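Keep the Old Machine Running

By Fouzia Minhas

The desktop in my back room has been in use long enough that the paint has worn off the power button. It does my taxes, holds the family photos and prints the newsletter for the Villthorpe allotment society. Last July it would not start. I took it to the shop on Mollel Street, where a young man looked at it from the other side of the counter and told me I would be better off with a new one.

He had not opened it. He quoted me 636 dollars for a replacement and offered to recycle mine free of charge. I said I would think about it and carried it back to the car.

The fault was the power supply. A replacement cost me 80 dollars, and it took an evening to fit. Most of that evening was spent looking for the right screwdriver. I am a retired payroll clerk with no training in electronics, and I followed a printed guide that my neighbor Nevzat Saraç had in a drawer.

I tell this story so readers know where I stand. I think people should be able to repair the things they own, and I think the main obstacle is that we have stopped expecting to. The laws matter too, and I will get to them, but a law that gives me the right to buy a spare part does little for me if I have already been talked out of opening the lid.

Consider how the advice is given. Nobody at the counter said my computer could not be fixed. He said it was not worth fixing. Those are different claims, and the second one depends on whose money is being counted. For the shop, an hour of labor on an old machine is an hour that could go to selling a new one. For me, the old machine was worth whatever it would cost to replace, plus the two weekends I would spend moving everything across and finding out which programs no longer worked.

The cost of moving is rarely mentioned. When my sister replaced her computer, she lost the use of a scanner that had nothing wrong with it. The maker had stopped writing software for it. She bought another scanner. Then the new scanner wanted an account and a password before it would scan a page, and she now drives to the library in Sultum when she needs a copy of something.

I will grant the other side some points. New machines use less electricity, and for someone who runs a computer all day that adds up. Old ones stop getting security updates, and I would not tell anyone to do their banking on a system its maker has abandoned. Some repairs are a bad bargain. If the part costs nearly as much as the machine, or if it has to come from a seller you have no reason to trust, walk away. There is also danger in a few places. A power supply should be replaced as a unit and never opened, and the same goes for the inside of a microwave or an old television.

A desktop computer, though, is close to the ideal thing to learn on. The parts are big enough to see without a magnifier. They are mostly held by screws. The plugs are shaped so that most of them fit in one place. You can take out a stick of memory, look at it, and put it back. Compare that with a thin laptop or a phone, where the battery is often glued down and the screen has to be warmed before it will lift.

That difference was a choice. Somebody decided on glue. I have heard it said that customers demanded thinner products and glue was the price. I never demanded it. I do not know anyone who, asked to pick between a slightly thinner phone and one with a battery they could change at the kitchen table, was ever given both to choose from.

So what would I like to see? First, a rule that parts and manuals be sold to the public for a fixed number of years after a product leaves the shelves. Several states have passed laws of this kind and others are arguing over them. The laws I have read have holes. They cover one class of product and leave out another, or they let the seller bundle a cheap part with an expensive one so that the repair costs more than it should. Those holes can be closed.

Second, I would like repair taught in school. When I was in eighth grade we had to wire a lamp, and I have been willing to rewire lamps ever since. The lamp was ugly and I kept it for years. The school in Porkovance dropped its shop class and put in a second room of tablets. I have nothing against tablets, but a child who has never seen the inside of anything will grow up believing the person at the counter.

Third, I would like the price of repair to be posted. A garage will tell you what it charges for brakes. Electronics shops could put up a sheet with the cost of a power supply, a drive, a fan, a screen. People could then do the arithmetic themselves before they give up a working keyboard, a working case and everything else that was fine.

I put these points to the county in a letter, with 6 signatures besides my own, and got a polite reply saying that waste policy was under review. The county does run a drop-off site for electronics. Its flyer boasts of a new bay with room for 900 items. I would be more impressed by a table next to it where a person could take something back out.

My computer is still in the back room. It is slow to start in the morning, so I switch it on and then put the kettle on. The fan makes a noise I do not like, and I have a replacement on order. When it comes I will lay the case on its side, take off the panel, and have a look at what else needs cleaning while I am in there.

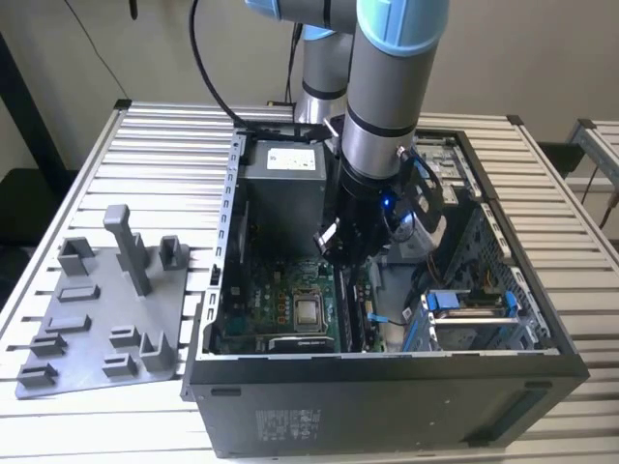
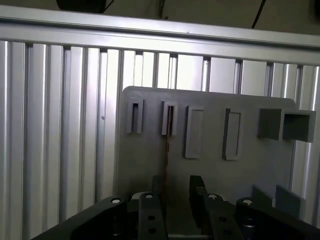
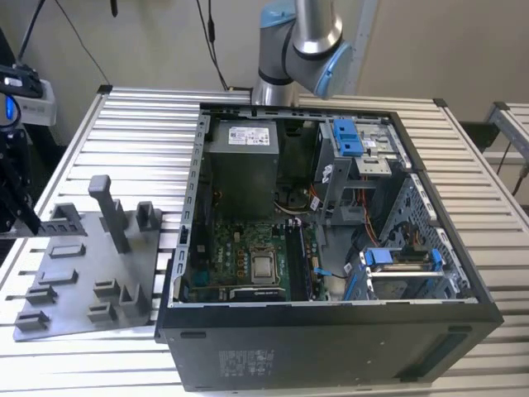 First and last: desktop computers on their sides with the panel off and the green motherboard showing.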